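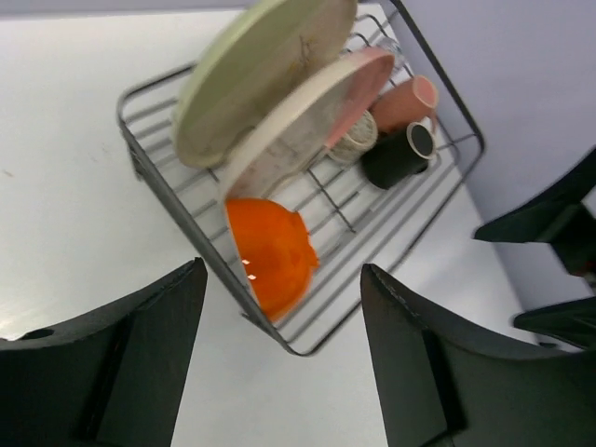

Murray Chanからは、手首のカメラに任せる範囲が広すぎる、固定カメラ側で物体の位置を決めてしまって手首は最後の補正だけに使えばいいのに、と言われました。Cendulaの設計レビューの冒頭で出た意見で、今日の話はほぼこれに対する返事になります。

(最初の一枚は出したまま。名前と所属は司会が言うので省略。すぐ次へ)

1 今日の範囲

水切りラックから食器を取り出す作業の、ソフトウェア側の話をする。ハードウェアの選定、指の形状、学習データの集め方は扱わない。質問が来たら終わってから個別に。

構成要素の名前だけ先に出しておく。認識がDisard、動作計画がCendula、その間のメッセージと時刻管理をしているのがIdwood。検証環境はLoureiroと呼んでいる。名前に意味はない。リポジトリ名がそのまま残った。

話す順番は、時刻、認識、計画、指先の制御、ログと再生。時刻から始めるのは、いちばん時間を取られたのがそこだったため。認識の話を聞きに来た人は少し待ってほしい。

2 手首カメラの画像は何を見ているか

最初の画像に戻す。これがDisardに入ってくる入力の一枚。

手首に付いたカメラなので、自分の指が左右の下に必ず入る。黒い指で、かなりの面積を取っている。右端にはもう一つ黒い機構の一部が見えている。ワイヤーのラックは斜めを向いていて、手前の角が二本の指の間に来ている。

会場に聞く:この画像で、どの食器がいちばん難しいと思いますか。(少し待つ)

皿と答える人が多い。重なっているので。橙色のボウルと答える人もいる。認識で手を焼いたのは上のほうの透明なコップ。ピンクのカップの奥に輪郭だけがうっすら出ていて、ワイヤーとほとんど区別がつかない。これは4節でもう一度出す。

3 時刻

3.1 最初の構成

カメラ画像がIdwoodに届いた時点で時刻を付けていた。関節角も届いた時点で時刻を付けていた。両方とも届いた時刻なら揃っているだろう、という考え。

揃っていなかった。画像は露光、転送、デコードを通ってから届く。関節角はほぼそのまま届く。測ると差は約80ミリ秒あった。腕が止まっていれば影響はない。動いている間は、手首の位置が少し先へ進んだ状態で、少し前の画像を解釈することになる。

固定カメラならこのずれは物体が動かない限り表に出ない。手首カメラではカメラ自身が動くので、静止している皿まで動いて見える。Murrayの言う「固定カメラに寄せろ」の根拠の一つがこれで、指摘としては正しい。

3.2 症状

症状は認識の不具合のように見えた。腕がラックに近づく間、皿の縁の推定位置が進行方向に流れる。止まると戻る。Disardの追跡フィルタの調整で直そうとして、二週間ほど使った。フィルタを重くすると流れは減るが、止まったあとの収束が遅くなる。軽くすると流れる。

ここで言いたいのは手順の話。先に腕を一定速度で往復させて、動かない印の推定位置を記録する。行きと帰りで推定位置が分かれたら時刻を疑う。これを最初にやっていれば半日で済んだ。今はLoureiroの起動時検査に入っていて、外れると本体が立ち上がらない。

3.3 直し方

画像の時刻は露光の中央に取る。カメラのドライバが露光開始と露光時間を出してくれるので、それを使う。ドライバが出さない機種では、往復試験から固定の遅れを推定して引く。固定値で足りるかどうかは機種による。

関節角は履歴として持っておき、画像の時刻で補間して読む。Idwoodの側に、時刻を渡すとその時の手首の姿勢が返る関数を一つ置いた。Disardからは現在の姿勢を直接読めないようにした。読めると誰かが使う。前の版では可視化用のコードがそこから読んでいて、画面だけがずれて見えるという報告が別に来ていた。

履歴に無い時刻を聞かれたときは、外挿しないでエラーを返す。外挿を許した版もあったが、通信が詰まったときに黙って悪い値を返すのでやめた。

(質問が出やすい箇所。時計の同期方式を聞かれたら、同じ計算機につないでいるので同期は不要、と答える。別計算機の構成は試していない)

4 認識

4.1 指を消す

手首の画像には自分の指が写る。指の形も開きも分かっているので、描画してマスクを作り、その部分を推定から外す。やっていることは単純。

気をつける点は、マスクの縁を広めに取ると把持対象の縁まで消えること。指の間にある物ほど見たいのに、そこが削られる。今は開き幅に応じてマスクの余白を変えている。開いているときは広め、閉じるにつれて狭める。

もう一方の腕もマスクの対象にする。画面の端に入ってきた黒い部品を障害物として登録してしまい、計画が解を失う例があった。マスクは両腕ぶん、同じ時刻の姿勢から描く。片方だけ現在の姿勢を使うと3節と同じことが起きる。

4.2 ラックを先に当てる

物体を個別に推定する前に、ラックの姿勢を決める。ラックは格子状で、直線が多く、形が既知なので当てやすい。斜めに置かれていても構わない。長方形の向きと外枠の高さが決まれば、立っている皿の下端が載りうる面も決まる。

ワイヤーは細いので深度ではほとんど取れない。深度画像で見ると枠が途切れ、格子は消えることもある。ラックの当てはめには輝度画像の線分を使い、深度は机の面を出すのにだけ使っている。

白い机に濃い色のワイヤーという組み合わせには助けられている。条件が悪くなるとどうなるかは後の質疑で聞かれると思う。暗い机では線分の数が減り、当てはめの確信度が下がる。確信度が閾値を下回れば計画へ渡さない。

4.3 重なった皿

皿は二枚が寄りかかるように立っていて、縁が重なって見える。個別の領域分割だけだと、奥の皿が欠けた円として出る。欠けた領域の重心をそのまま把持点に使うと、手前の皿の縁を挟みに行く。

対応として、見えている縁の弧に円盤を当てはめ、隠れた部分はモデルで補う。円盤の傾きはラックの格子と机の面を拘束に使う。弧が短いと傾きと半径が釣り合ってしまって決まらない。その場合は半径の事前分布を強くかける。これは食器の種類が分かっている前提なので、知らない食器では弱い。

皿の色や面の模様は当てはめに使っていない。手前の皿は内側がまだらで、色で領域を切ると一枚の皿が複数に割れる。縁だけを見る理由がそれ。

4.4 透明なコップ

2節で触れたもの。輪郭がほとんどなく、光の反射が少し出る程度。深度は後ろの面を返すか、何も返さない。

正面から推定しようとするのはやめた。代わりに「ここには何も無いと確認できた」領域だけを空きとして扱う。格子の模様が予測どおりに見えている場所は空き。模様が乱れている、または見えない場所は不明。計画は不明を通らない。

透明物体の検出率を聞かれるが、この方式では検出していないので率は出せない。不明として避けた場所に本当に物があったかどうかは、別の評価になる。そこはまだ十分な数字を持っていない。

不便もある。反射が強いと、物が無い場所も不明になる。ラックの半分が不明になって何も取れなくなったこともある。そのときは視点を変えて見直す。手首カメラを残している理由の一つはこの見直しができること。固定カメラ一台では視点が動かせない。Murrayへの返事の半分はここにある。

5 計画

5.1 順番

どれから取るかを決める。重なりの手前にあるもの、周囲に空きが多いもの、不明領域から遠いもの。この三つを足した点数で並べている。重みは手で決めた。学習で決める案もあったが、点数の内訳が読めるほうが直しやすかった。

この画像の並びで言えば、橙色のボウルは皿の手前にあり、候補として上に来やすい形。ただしラックの外枠にかかるような位置なので、指を下ろす余地は枠のワイヤーとの兼ね合いになる。順番の点数と把持の可否は別に計算していて、点数が高くても把持が立たなければ次へ回す。

5.2 衝突形状

ラックをどう表すか。最初はワイヤー一本ずつを細い円柱にした。正確だが、衝突判定の数が増えて計画が遅い。次に全体を箱にした。速いが、箱の中に指を入れられないので何も取れない。

今は外枠を円柱、底の格子を薄い板一枚にしている。指が格子の隙間を通る必要がないため、板で困らない。

食器のほうは膨らませた凸形状を使う。対象の食器だけは、指が近づく最後の区間で膨らみを外す。外す区間を長くすると隣のカップに当たる経路が出てくるので短く取る。

5.3 打ち切り

計画の時間は200ミリ秒で打ち切る。返らなければ次の候補へ移る。以前は解けるまで待っていたが、待っている間に画像が古くなり、解けても使えないことが多かった。

打ち切った回数は候補ごとに記録する。同じ候補で続けて打ち切りになる場合、たいてい衝突形状のどれかが手首の初期姿勢と重なっている。原因が認識側にあることが多く、計画のログだけ見ていても分からない。この件を追いかけたのがEduardo Peixotoで、両方のログを時刻で並べる画面を作ったのも彼。7節で出す。

5.4 二本の腕

両腕は同じ空間に入る。今の実装は占有の予約で、片方がラックの上に入っている間、もう片方は入口の手前で待つ。同時に入る計画はしていない。

効率が悪いと言われるし、そのとおりだと思う。同時に入れようとすると、相手の腕の将来の軌道を双方が知っている必要があり、打ち切りで軌道が差し替わったときの扱いが難しい。待つ実装のままで先に他を直した。

予約には期限を付けた。期限なしだと、片方が異常で止まったときに予約が残り、もう片方が永久に待つ。期限は腕がラックの外に出たことを確認してから切れる。時間だけで切ってはいけない。

6 指先の制御

計画が返すのは指を閉じる手前の姿勢まで。その先は別のループで動かす。画像の更新は毎秒60枚で、縁の位置を追いながら横方向だけ補正する。奥行き方向は補正しない。手首カメラの奥行きは近づくほど信用しにくくなる。

閉じ始めたら画像は見ない。指で縁が隠れて、追跡が指の縁に乗り移ることがあった。閉じている間はモーターの電流と開き幅だけで判断する。

つかめたかどうかの判定は、開き幅が想定の厚みの範囲で止まり、電流が上がっていること。皿の縁は薄いので、空振りとの差が小さい。持ち上げる前に一度だけ、ごく短い距離を引いて、電流の変化を見る。これで空振りは分かる。隣の皿と二枚まとめてつかんだ場合は分からない。厚みで分かるはずだが、傾いていると合わない。未解決。

カップは縁をつまむ。開口が横を向いたカップと上を向いたカップで接近方向を分けている。内側に一本、外側に一本。開口の向きの推定が逆だと底をつまみに行くので、向きの確信度が低いものは後回し。黒いカップは内側の縁が明るければ向きが取りやすく、全体が黒いと難しい。

7 ログと再生

(ここで画面を切り替える。切り替わらなければ口頭で済ませる)

Eduardoの画面の考え方だけ話す。横軸は一本の時間軸。上段に画像の露光時刻、中段に認識の出力、下段に計画の要求と返答。要求を選ぶと、それに使われた画像と姿勢が表示される。使われたものが出る、という点が大事で、その時刻に最新だったものを出す版では原因を取り違えた。

そのためにIdwoodのメッセージには、入力にした画像の番号を必ず入れる。認識の結果にも、計画の要求にも入れる。後から付けるのは面倒なので、始めるときに入れておくことを勧める。

再生は時計も差し替える。プログラムのどこかが実時間を直接読んでいると、再生のたびに結果が変わる。見つけるには同じログを二回流して出力を比べるのが早い。Loureiroでは変更のたびに同じログを5回流して、出力が一致しなければ失敗にしている。最初の頃は失敗ばかりだった。多くは並列処理の順番で、残りは乱数の種の入れ忘れ。

再生で分からないこともある。計画を変えれば腕の動きが変わり、画像も変わるはずだが、ログの画像は変わらない。再生で確かめるのは認識と、計画の一回ぶんの返答まで。作業全体の良し悪しは実機で見る。

8 最初の意見に戻る

固定カメラで位置を決め、手首は補正だけ、という案。試した。ラックの向きと大まかな配置は固定カメラで十分出る。今の版ではラックの初期値を固定カメラから取っていて、その点ではMurrayの案に寄った。

手首に残したのは、皿の縁、不明領域の見直し、それから指を下ろす直前の横補正。腕がラックの上に入ると固定カメラからは自分の腕で隠れる。隠れている間の位置は手首側に頼るしかない。

境目をどこに置くかは食器の数と置き方で変わる。ラックに一つしか載っていなければ固定カメラだけで足りると思う。詰まってくると足りない。

9 質疑の控え

濡れた食器について。評価を分けていないので答えられない。水滴の反射で不明領域が増える可能性はある。

学習した方策で全部やらない理由。別の班がやっている。比較の条件をまだ揃えていない。時刻の扱いとログの形式は両方で共通にしてある。

コードの公開。Idwoodの時刻補間の部分は4月に出す予定。Disardは未定。

二枚つかみの検出に良い方法を知っている人がいたら、休憩のときに声をかけてほしい。(これは必ず言う)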